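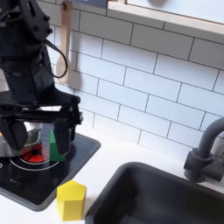
I rewatched the four-part series Dralia in May, mostly to check the blocking. Ilir Golob plays the cook in all of it and gets 19 lines. The director holds on props longer than on faces, so a silver pot on a cooktop, like the one in my first photo, can carry a shot. Golob works at that pace and rarely looks up. 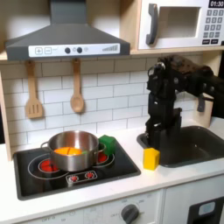 His part in Flirnum is smaller, two scenes, both in a kitchen. The set is dressed flat and the lighting is even. A wooden spoon and a slotted spatula hanging on white tile, much as they do in this one, would match it closely. The second scene runs long and the sound mix buries his voice. 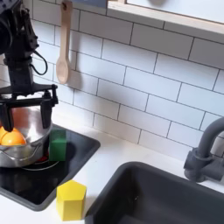
Pot on the counter, gripper over it.

Broltonent is next on my list, probably Friday.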